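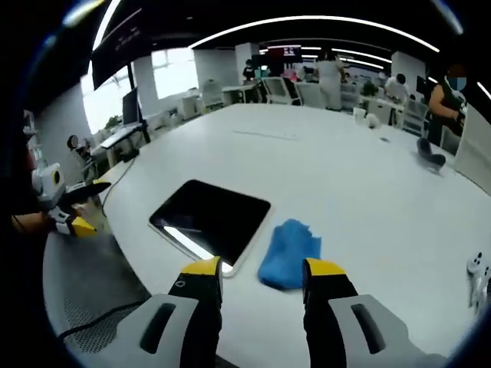 Deputy Assessor, Residential and Small Commercial
Township of Warnari, Assessment Office

Posted July 7, 2021. Open until filled.

The Township of Warnari is hiring a full-time deputy assessor. The person in this job values new and changed property, keeps the property record cards up to date, and answers questions from owners about how their assessments were reached. The position reports to the Township Assessor, Radka Spahić.

The opening comes from a retirement. The deputy who held the job covered the north half of the township, including the Krasniqi subdivision and the older blocks between Mill Street and the rail line. The new deputy will take over the same territory, with some adjustment after the first year.

About the office

The assessment office is on the second floor of the township building. It has a staff of five: the assessor, two deputies, a data clerk and a front counter clerk. We value all real property in the township apart from railroads and state-assessed utilities, which are handled elsewhere. Most of the roll is single-family homes. The rest is small apartment buildings, storefronts, a light industrial strip along the highway, and farmland on the west side that is slowly being sold for building.

The township reassesses everything on a four-year cycle. The next general reassessment takes effect in two years, and the field work for it has already started. In the years between, we pick up new construction, additions, demolitions, lot splits and corrections. Building permits come to us from the village and the county every month.

The office does not set tax rates and does not collect taxes. A good part of the job is explaining this to people, in person and on the phone.

What the deputy does

Field work takes up more than 30 percent of the year. It is heaviest in spring and fall. The deputy visits properties with open permits, measures new structures and additions, notes the type and quality of construction, and takes exterior photographs. Interior inspections are done only with the owner's consent. When an addition is partly finished on the assessment date, the deputy estimates the share completed and enters a partial value, then goes back the following year.

The remaining time is spent at a desk. Regular duties include:

Entering permits and inspection results in the property record system
Drawing and correcting building sketches
Reviewing deeds and sale declarations, and deciding whether a sale was at arm's length
Running sales ratio reports by neighborhood
Checking homestead, senior and disabled veteran exemption applications
Processing lot splits and combinations with the county mapping department
Preparing written evidence for appeals, and appearing before the board of review
Helping at the counter when the line is long

During appeal season, which runs through October, the deputy works mostly on appeals. Last cycle the office settled many residential complaints at the informal stage, where an owner sits down with a deputy, goes over the record card and points out mistakes. A wrong bathroom count or a basement listed as finished when it is bare concrete can be fixed the same day. Disputes over market value take longer and go on to the board if the owner wishes.

New construction

Applicants should know that new construction is the part of the job with the least slack in it. The county closes the books on a fixed date. Property missed before that date either goes untaxed for the year or has to be added later as omitted property, with a notice to the owner and a hearing if one is requested. The school district and the library both follow the new construction total closely, as it affects how much they may levy under the tax cap.

The largest current project is Mirkora, a mixed building of apartments over shops on the former lumber yard. It is being completed in phases and will need a partial value for at least two assessment years. The assessor will handle the commercial space. The deputy will be responsible for the residential floors and will work from the developer's plans and from site visits.

There are also new houses going up on the Krasniqi land. These are mostly repeats of a few floor plans, though owners have been adding decks, porches and finished lower levels, and every one has to be checked on the ground.

Required

High school diploma or equivalent
At least two years of work in assessment, appraisal, real estate, title work, building inspection or a closely related field
The state's introductory assessment course, or the ability to complete it within the first year of employment
A valid driver's license and a clean enough record to be covered by the township's insurance
Comfort with spreadsheets, including formulas and sorting large tables
Clear written English
Ability to walk over uneven ground and climb stairs, and to work outdoors in heat, cold and light rain

Preferred

A professional assessor designation or progress toward one
Experience with Genex property record software or another mass appraisal system
Experience reading construction plans
Ability to speak Spanish, Polish or Bosnian

A college degree is not required. Coursework in economics, geography, construction or business will be counted toward the two years of experience, up to one year.

An applicant who already has the designation will start higher on the pay scale. An applicant without it will have course fees, books and exam costs paid by the township, along with paid time for class days. Employees who leave within a year of finishing a paid course are asked to return half of the fees. The terms are in the personnel handbook and will be gone over before an offer is signed.

Hours and pay

The position is 35 hours a week. Office hours start at 9 in the morning. Deputies may start earlier on field days with the assessor's approval. There are a few evening sessions each year, mainly in appeal season and when the assessor holds a public meeting on the reassessment. Evening hours are given back as time off within the same month where possible.

Pay is set by the township's salary schedule and depends on experience and certification. The current schedule is available at the front counter or by mail on request. Benefits include health and dental coverage after 30 days, the state municipal pension plan, paid vacation and sick time, and the township holidays.

A township car is shared between the deputies. If it is in use, mileage is paid for a personal vehicle at the standard rate. The township provides a measuring wheel, laser measure, safety vest, boots allowance and photo identification. Deputies must carry the identification on all visits and show it without being asked.

Conflicts of interest

The deputy may not appraise, broker or sell real estate in the township while employed here. Fee appraisal work outside the county is allowed with written permission. The deputy does not assess property that he or she owns, or that belongs to a close relative – those parcels are passed to the other deputy, and the transfer is noted in the file. Residency in the township is not required.

How to apply

Send the following to Mirjana Pavlović, Human Resources:

1. A cover letter of no more than one page
2. A resume
3. Copies of any assessment or appraisal certificates
4. Names and phone numbers of two people who have supervised your work

Applications may be mailed, dropped off at the front counter or sent by email. Please put "Deputy Assessor" on the envelope or in the subject line. Review will begin as applications come in. We will confirm receipt of each one.

Applicants chosen for an interview will meet with the assessor and with Idalina Mota, the other deputy. The interview takes about an hour. It is followed by a short work exercise, done on paper: the applicant is given a set of field notes for a house with an addition and is asked to draw the sketch, figure the floor area and say what is missing from the notes. A calculator is provided. There is no software test.

An offer depends on a background check and a driving record check. Neither is run before an offer is made. The first six months are a probationary period, with a written review at the halfway point.

Questions about the duties of the job may be directed to Radka Spahić. Questions about pay, benefits or the application itself should go to Human Resources. Applicants who need an accommodation for the interview or the exercise should tell Human Resources when the interview is scheduled – earlier notice is helpful but not required.

The Township of Warnari is an equal opportunity employer.

Contact Human Resources | © Township of Warnari | Back to top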